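Gretport Automation Newsletter
04/04/2025

Cell notes: looking after the hand-held grippers at the Sindau bench

The Sindau bench at Gretport runs a pair of hand-held grippers, one left and one right, over a table covered with a white sheet. The bench has been in service since November, and most of the faults logged against it come down to the same few parts: jaw fingers, cables, marker plates and the sheet itself. The routine set out in this item replaces the one in the old bench folder, which was written for the earlier Skellura jaws and has the wrong screw lengths in it.

Jaw fingers

The fingers are black and pick up dust on the flat top faces and along the inner faces. Dust on the top face does no harm. Dust on the inner face lowers grip on smooth parts, and operators tend to make up for it by squeezing harder, which loads the linkage. Wipe the inner faces with a dry lint-free cloth at the start of each shift, jaws fully open. Do not use solvent. Scuffs and light scratches can stay. A chipped tip cannot – change both fingers on that gripper, as a new finger against a worn one will not close square.
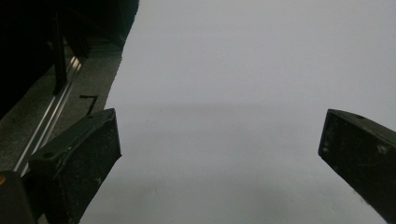 Check opening and closing over the bare sheet before any part goes down. Open to the stop, close until the tips touch, open again. The motion should be even in both directions, with no step in the middle of travel. If there is a step, the usual cause is grit in the slide. Blow it out from the handle side with the jaws open, then repeat the check. If the step is still there, tag the gripper and send it to Wuyts for service. Do not open the slide at the bench.

Fastener checks are due every 64 hours of use. Use the short key from the kit, tighten by hand, and stop when the screw seats. Two fingers came back last quarter with stripped threads, both from overtightening. The hours are read from the bench log, so a session that is not logged pushes the next check back without anyone seeing it.

Marker plates

Each gripper carries a white plate with black dots on top. The tracking software works out the position of the gripper from the dots, and a plate that has moved on its mount gives a steady offset that looks like a calibration error. Before starting a recalibration, press the plate lightly at each corner. If it rocks, reseat it and run the short check again. In most cases the offset goes away and the full calibration, 33 minutes on the current software, is not needed.

Clean the plates with a dry cloth only. A smear across one dot is enough to drop frames. Plates with lifted or scratched dots go in the bin. Do not touch them up with a pen.

Cables

Both gripper cables leave the body and run down past the outside of the hand toward the near edge of the table. Keep them that way. A cable brought across the front of the handle gets pinched under the palm, and the jacket wears through close to the body, where it is hardest to repair. Leave enough slack that either gripper can reach the far edge of the sheet without pulling. When putting the grippers down, coil the slack loosely on the near side and keep it off the rails.

Sheet and rails

The sheet should lie flat with no folds. Creases throw small shadows that upset the part finder, mainly with pale or clear items. Replace it when it is marked and square it to the table by eye, leaving the strip of bare wood along the far edge. Wipe the rails with a dry cloth. The black tape marks on the floor locate the stands and are not to be lifted when the area is cleaned – if one comes up, report it and leave the stand where it is.

Daily check part

The check part is a cream-colored ball in a clear plastic tray. It was picked for being awkward: the tray is hard to see against the white sheet and the ball rolls when the tray is bumped. Set the tray in the middle of the sheet with the ball inside. Hold the grippers on either side at the near edge, jaws facing each other, and wait for the software to report both plates before moving in. Lift the ball with the right gripper, put it back, then repeat with the left. Log the result for each hand separately.
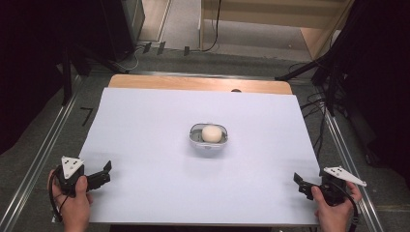 Spares and open items

Spare fingers are kept in the second drawer, in left and right pairs. Do not split a pair. Marker plates are on order from Wuyts and the stock is down to two, so report any damaged plate on the day it is found. The revised fastener sheet, with the correct screw lengths for the present jaws, will be in the bench folder by the next issue. Until then, take the lengths from the label inside the kit lid.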